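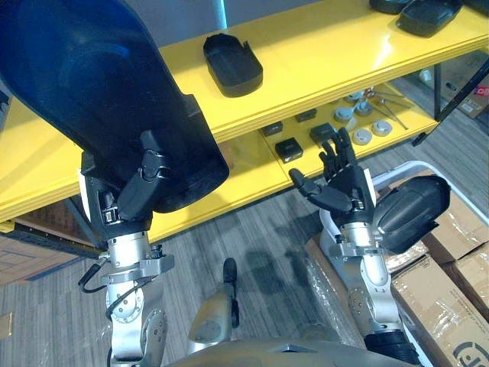 Subject: Re: [obit-index] Date of death vs. date of publication

Arne Strobel wrote:
> I have keyed 124 notices from the October batch. In 7 of them the
> text gives a weekday and a day of the month for the death, and the
> two do not agree. Do I enter the date as printed or the one that
> fits the weekday? Also, 4 give only the funeral date. I left the
> death field blank for those.

Arne,

Enter the date as printed. Put the conflict in the remarks field, with the weekday spelled out. Do not correct the main field, even when the error is plain. If a second notice for the same person turns up in another paper, link the two records and leave both dates alone.

Blank is right for the 4 with a funeral date only. Please don't use the publication date as a stand-in. The old Tritel import did that, and we are still finding records where the death falls after the burial.

On names: the maiden name goes in its own field, without "nee". Where the notice says "daughter of the late" and gives the parents, set the deceased-parent flag for both only if the wording covers both. "The late Paul and Rose Voniletti" is unclear. Leave the flag unset and copy the phrase into remarks.
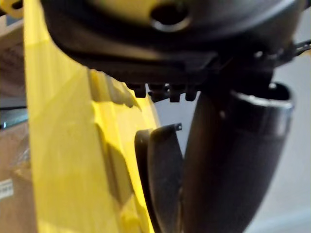 Survivors are keyed in printed order. A name in parentheses after a child is treated as a spouse unless the notice says otherwise. Nicknames in quotes stay with the given name, quotes included.

One more point on the remarks field. It is cut at 50 characters in the Mak export but not in the database itself, so long remarks are safe to enter. You will only see the short form on the proof sheet.

The Amo reels use a different page numbering. Key the number printed on the page and ignore the one on the film.

Send the 7 record numbers to the list when you have them and I will check them against the scans.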